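4.2 Recording in the bedroom

The Oltlow rig was built in a shared workshop in Tiltden from printed housings, hobby servos and a secondhand aluminum mast. Both arms end in the same two-finger gripper. Since the workshop has no soft furnishings, all cloth handling was recorded at home, in a bedroom with parquet flooring and direct sun from one side. We did not clear the room or control the light. The task was to take hold of a blanket on a bed and pull it toward the pillow end. Figure 3 gives the view from the head camera, with both grippers low in view and the right one close to the sheet. 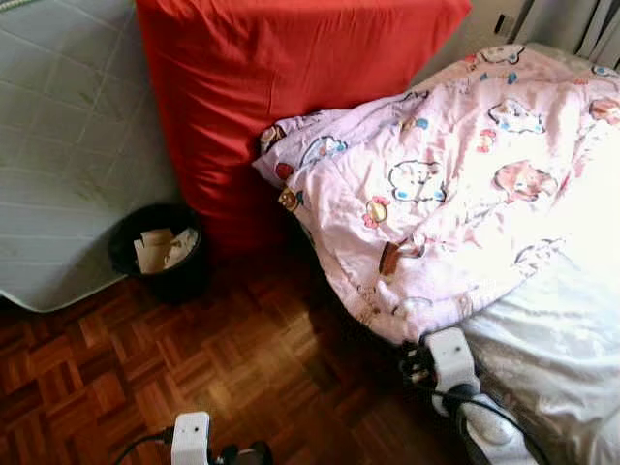 Figure 3. Head camera view of the bedroom setup. The printed comforter is on the right, beside a red cushion and a quilted mattress.

Two properties of the room affected the blanket segmentation. First, sunlight washes out the print on the right side of the comforter, and the color threshold tuned in the workshop discarded much of this area. Second, the glossy sheet returns highlights of similar brightness, so the boundary between the two fabrics is weak exactly where the right gripper has to work. We replaced the fixed threshold with a local one computed over windows of 40 pixels. The cartoon print helped wherever it was not overexposed, as the outlined figures give stable corners for tracking between images.

The wastebasket and the floor were labeled as obstacles. Paper scraps rising above the rim caused errors in the depth estimate, and the planner was given a fixed margin of 20 mm above the highest measured point. The parquet pattern produced false matches in an early version of the tracker, which were removed by masking the floor plane before matching.

Cable routing remains a weak point of the build. The cables run outside the housings and can settle on the fabric when an arm is lowered over the bed, as on the right arm below. Contact of this kind adds a drag force that the servo current does not separate from the load of the cloth. For the analysis in Section 5 we marked every recording with cable contact and left it out of the force estimates, which reduced the set from 344 recordings to around 200.
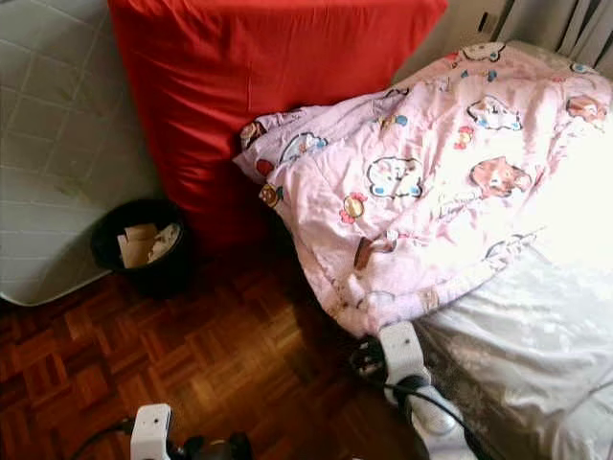 4.3 Gripper calibration

Each gripper was calibrated in the workshop against a spring scale before recording began. The closing force was set with the Pulard controller in steps of 20 servo counts, and the fingers were checked again after every 40 recordings. Drift was small on the left gripper and larger on the right, where the bracket screws had worked loose twice.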